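Athletes Who Speak Up: How One League Town Reacted
Final report, Sports and Society

Course project on athlete activism in lower-division basketball
Submitted March 29, 2022

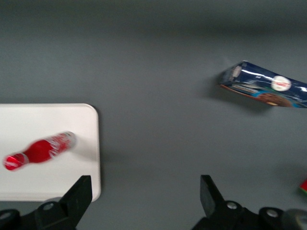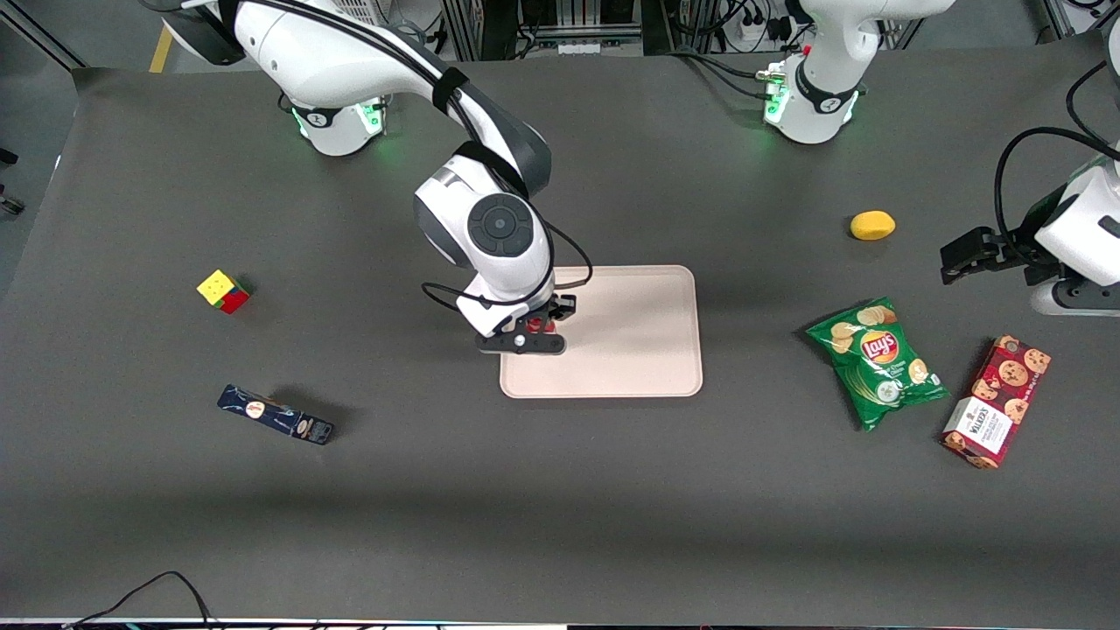
Oda Sjöberg

1. Background

My project looks at what happened in Pirnard after the players of the local basketball club, Pirnard Løken, wore plain black warm-up shirts for a whole season instead of the ones with the sponsor's name on them. The shirts were a protest against the closing of the Bemano courts, the only free outdoor courts on the east side of town. The city had sold the land for parking.

I wanted to find out two things. Did people who go to the games know what the protest was for? And did it change how they felt about the team?

Most of what I read for class deals with famous players in big leagues. Those players have a large audience and a lot of money behind them. The Løken players have day jobs. Two of them teach gym and one drives a delivery van. If the club drops them, they lose a small monthly payment and their place on the team, and there is no other club close by.

2. Method

I handed out a paper survey at four home games, starting in October. It had 11 questions and took a few minutes to fill in. I stood by the main doors before tip-off and again at halftime. I printed 842 copies and got 621 back. Of those, 500 were complete enough to use. The most common problem was that people skipped the back page, so next time I would put everything on one side.

I also did 24 interviews. Nine were with current or former players, and the rest were with season ticket holders, parents from the youth program and two people who work for the sponsor, Pelason. All interviews were done in person or by phone. I took notes by hand and typed them up the same evening. Players are not named in this report because several of them asked for that.

3. What the survey showed

Of the 500 people in the final set, 310 could say what the shirts were about. Another 95 knew it was a protest but gave the wrong reason. The usual wrong answer was that the players wanted better pay. The remaining 95 had no idea or thought the shirts were simply new.

People who knew about the courts were more likely to support the players. Age made less of a difference than I expected. Fans over 60 were close to students in their answers, and several of them wrote in the margins that they had played at Bemano when they were young.

Only 41 people said the protest made them like the team less. When asked why, most wrote that sports and politics should be kept apart. A few were annoyed about the sponsor and worried that Pelason would leave.

4. What the interviews showed

The players did not all agree with each other. One told me he wore the shirt because everyone else did and that he would have liked a vote. Another said she had grown up two streets from the courts and would have done it alone if she had to - the club has a women's and a men's team, and both took part.

Several players said the hardest part was work. One had a boss who did business with the city and asked him to stop. He kept wearing the shirt but stayed out of the team photo.

The people at Pelason were calmer than the fans thought. They said they were not told in advance and would have liked a phone call. They renewed the contract for one year on the same terms.

5. Limits

The survey only reached people who came to games. Anyone who stayed home because of the protest is missing from my numbers, and I had no good way to find them. Ticket sales could have helped, but the club only shared totals for the season and not for single games.

I also know some of the players from the youth program, where I played until I was 16. I tried to ask everyone the same questions in the same order, but it may have affected what they told me.

The Bemano courts closed in the middle of my interviews. Answers from before and after that are mixed together in section 4, and I did not have enough of either to compare them.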